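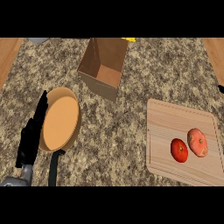

Visit to the Porkport Shared Workshop, July

Members of the Khoury evening group visited the shared workshop at Porkport to review the two-arm kitchen build led by Yara Bataineh and Tetsuya Katayama. The group numbered 12 and was received at the main bench by Ms. Bataineh.

The builders test each task in simulation before the arms are powered. The simulated kitchen has a granite counter with a frying pan, an open cardboard box, and a cutting board holding a tomato and what resembles a red potato. Mr. Katayama explained that the pan handle had required the most work - the fingers tended to close too early, and the grip was rewritten over 17 evenings.

Visitors were then shown the physical arms, which are assembled from Bolix joints on a steel base. Leen Abou Jaoude demonstrated the wiring and the stop switch. Zaid Moussa asked about cost and was told that over half of the budget had gone to the joints. The control software, named Nillix by the members, is kept on the workshop's own computer.

The visit closed with questions at the bench. Places on the next visit are limited to 20, and requests should be sent to Nadine Awad at the workshop office.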